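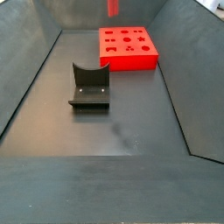 When do the new boats go in the water?

Saturday 28/06/2025, first launch at 10 sharp, from the slip at Jollham. Wind allowing. If it's over the limit we rig ashore and go through the handling drills on the grass, so come anyway.

Right, quick one this week as I'm typing it between the tide and the school run. Most of you will know by now that the club has swapped its old training fleet for the Gavitard dinghies. Three of them so far, fourth on order, promised for December which I will believe when I see it. They are lighter than what you are used to. Quite a bit lighter. Don't sit down hard on the side deck and don't let go of the trolley on the slip, please, we had one off down the ramp on its own on the delivery day and it only stopped because the mud did.

Sails. Two sets per boat, the white ones are for racing and the older tan ones are for everything else. If you take the race sails out for a potter round the moorings Suryani will know, she rolls them a certain way. Roll them from the head down, battens parallel to the roll, don't fold. Bags are labelled. Put the right sail back in teh right bag.

Racing itself. The Goh Series carries on as before on the inside course, club boats and private boats starting together, handicap worked out after. We had a long talk about giving the Gavitards their own start and decided to leave it till we've got four. Three boats is a procession. Suryani Sumampouw is doing the race box for the first half of the series and would like someone to stand next to her and learn the flags. Not hard. She has done it for years, she'll talk you through it, bring gloves and something to sit on.

Start line is a bit further out than last season, between the Meltmont buoy and the box. The reason is the silt. Low water springs there's hardly enough under you to get a plate down and we had two boats stuck on the first race, one of them mine.

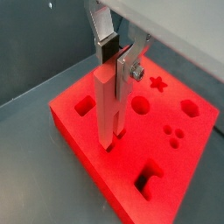 So the new line gives a proper beat up to the first mark even on a small tide, and it keeps us out of the way of the moorings, where people were getting cross. Course card is on the board in the changing room. Port roundings all the way unless the green flag is up. Read it before you launch, not on the start line while drifting onto somebody's transom.

Entry for the series is £10 per boat, juniors free. Pay at the box or through the letterbox in an envelope with your sail number on it, loose cash is no good to anyone.

Away fixture - we've been asked over to Meltmont again for the team racing. They lend the boats, we bring the crews. Six sailors, so three helms and three crews, and I'd like at least one pair who haven't done it before. It's short races, lots of shouting, very good for your boat handling. Last time we lost the final by one place at the finish and I still think about that gybe. Names to me by the end of the month, with your weight if you're crewing as it does matter in those boats.

The 100 club draw will be done after racing, in the bar. A few numbers still going if anyone wants one, money goes on the fourth boat.

Safety boat. Fuel can was left empty again!! If you use it, fill it. Kill cord goes back on the hook by the door and not in your pocket, somebody drove home to Jollham village with it and we lost a morning's sailing. Also the VHF needs to go back on charge, light should be orange then green.

Bouyancy aids, last thing. The small sizes are going in the bin if they've gone hard or the buckles are cracked, so if there's one of yours in the pile with a name in it come and get it. Otherwise they're off to the tip.

High water times are on the back of the door. Suncream. See you down there.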